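Hilo (largo, aviso) sobre lo que he aprendido con la rodilla desde enero. No soy médica ni fisio, soy una señora que corría por el monte y un día bajó mal un escalón de su propia casa. Lo cuento porque cuando me pasó me tiré noches enteras leyendo hilos como este 🧵

1/ Rotura de menisco interno, la derecha. Ni carrera épica ni barranco: iba con el cesto de la ropa. Oí un "cloc" y me senté en el suelo a pensar en la media maratón de Timholm, que ya tenía pagada (y no devuelven el dinero, por si alguien se lo pregunta).

2/ Lo primero, la espera. La resonancia, luego la consulta para que te lean la resonancia, luego otra consulta porque en la primera te dicen "vamos a ver". En total, 2 infiltraciones antes de que alguien pronunciara la palabra artroscopia. A mí no me hicieron gran cosa, a mi cuñado le fueron de maravilla. Cada rodilla es un mundo.

3/ La operación en sí, bien. Entré a primera hora y esa misma tarde estaba en mi sofá con la pierna en alto y un hambre espantosa. Me asustaba muchísimo la anestesia y resulta que fue la mejor siesta del año 😂

4/ Me suturaron, no me recortaron. Esto cambia TODO lo que viene después y yo no lo sabía. Si te cosen el menisco la recuperación es más lenta: muletas más tiempo, límite para doblar, paciencia. Preguntad antes de entrar a quirófano cuál de las dos cosas os pueden hacer, porque yo había pedido en el trabajo los días de la otra.

5/ Muletas: subid el mango a la altura buena el primer día. Estuve una semana con ellas bajas y acabé con más dolor de muñeca que de rodilla. Me lo vio Radka Stan, mi fisio, nada más entrar por la puerta, y todavía me lo recuerda.

6/ Lo que más me costó fue algo tontísimo: activar el cuádriceps. Tumbada, toalla enrollada debajo, apretar hacia abajo. Ya está. Yo miraba el muslo, le daba la orden y el muslo, nada, como quien oye llover. Varios días así. Cuando por fin se movió pegué un grito y vino mi hijo corriendo pensando que me había caído.

7/ Apunté todas las sesiones en una libreta Grirka de las de anillas, ejercicios, grados, dolor del cero al diez. Os lo recomiendo muchísimo, y no por disciplina: el día que crees que no avanzas, vas tres páginas atrás y ves que entonces no podías ni ponerte el calcetín.

8/ La bici estática. Los primeros días no das la vuelta entera al pedal, haces medio arco para delante, medio arco para atrás, y al lado tienes a un señor de ochenta años pedaleando como si llegara tarde. La primera vuelta completa la celebré más que algunas medallas.

9/ Lo de la cabeza. Me volví insoportable. Silencié el grupo de correr porque cada foto de amanecer en la sierra me sentaba como una patada. Zdenka Pavlović, que se rompió el cruzado hace años y ha vuelto a hacer montaña, me dijo que lo volviera a activar y fuera a los desayunos aunque no corriera. Tenía razón, claro. Fui con muletas y me comí dos tostadas.

10/ Dinero, que de esto se habla poco. Entre las sesiones que me pagué por mi cuenta, la rodillera y el alquiler de la máquina de frío llevo gastados 883 euros. La máquina de frío me la habría ahorrado: una bolsa de guisantes hace el apaño y luego te la cenas.

11/ La rodillera es una Fetenar articulada. Los primeros días roza detrás, debajo lleva una media fina y listo. La lavo a mano por la noche. En verano, en fin, no os voy a engañar, es un horno.

12/ Comer. Me dio por pensar que si no me movía tenía que comer poquísimo y fue un error gordo, estaba floja y de un humor de perros. La nutricionista del centro me subió la proteína y me dijo que picara algo entre horas sin dramas. Desde entonces siempre hay algo a mano.

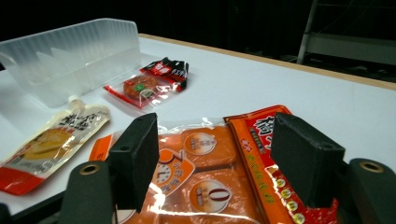

Los snacks, en montoncito sobre la mesa blanca.

13/ Volver a trotar: un minuto corriendo, dos andando, en llano, y a casa aunque te encuentres estupenda. SOBRE TODO si te encuentras estupenda. Yo me vine arriba el segundo día, hice el doble y tuve la rodilla como un melón hasta el fin de semana. Radka no me riñó, solo suspiró, que es peor.

14/ Han pasado 167 días desde el quirófano. Troto veinticinco minutos seguidos, bajo escaleras sin pensar (casi), y todavía no me fío de las bajadas con piedra suelta. En cuclillas del todo, tampoco. Me han dicho que puede tardar y ya no me agobio.

15/ Objetivo: la subida al Petek, andando, sin dorsal y con bastones. Son unos 436 metros de desnivel, nada del otro mundo para la yo de antes y una barbaridad para la de ahora. Si alguien de por aquí se apunta, que me escriba, voy lenta y hablo mucho.

16/ Y si estás ahora mismo en el sofá con la pierna en alto leyendo esto a las tres de la mañana: pregunta todo lo que quieras, contesto a todo el mundo menos a los del aceite de serpiente. Mañana subo la foto de la libreta, que me la han pedido ya varias.

Más hilos de esta autora
Zapatillas de monte para pies anchos: las que sí y las que no
Cómo sobreviví a mi primera carrera nocturna
Bastones: por qué me resistí tanto
Estirar o no estirar, mi lío con los gemelos

Contacto · Privacidad · © 2025 · Volver arriba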